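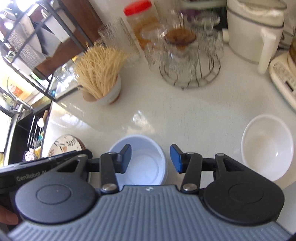
Pelomham Kitchen Club: Counter Tidying Group

README for the Lemotier counter set
Last touched 19 April 2018 by Urszula Wasilewska

Hello! If you've just copied this folder, have a quick read first, it'll save you writing to me later (though I don't mind, do write). The set is all about one white worktop and the small stuff that lives on it: bowls, drinking glasses, the toothpick holder, the odd jar. We wanted to know how people put a counter straight when there isn't really a proper place for anything.

What's in it
There are 979 pictures in 4 folders, split by job: bowls, glasses, bits and bobs, and wiping down. Bowls is the biggest by miles. I named the folders myself and I'm sorry about "bits and bobs", but Arlo Montoya had already used it in his spreadsheet so it stuck.

Words we use
A small bowl is the little white one with a bluish tint, and a large bowl is the plain white one. Please keep them apart in your labels, we mixed them up in December and it took me about 3 evenings to sort out. The rack is the round chrome wire one for the glasses. Glasses may be either way up on it, so don't label "upside down" as a mistake. If there's something brown left in a glass, tag it "residue" and leave it at that, no guessing at tea or cola please!

Toothpicks get one label for the whole bundle. Dexter Bañez tried doing them singly and gave up before lunch.

Known problems
Glasses bunched together on the rack can come out blurry, so I've left the number of glasses blank for those. Clear jars are easy to miss too, especially towards the shelf unit, so look twice. There are 6 pictures in the wiping folder that probably belong under bowls, and I haven't moved them yet.

Using it
Fine for club projects and for teaching. Anything else, ask Mwanahawa Barasa first, she keeps the list of who has a copy.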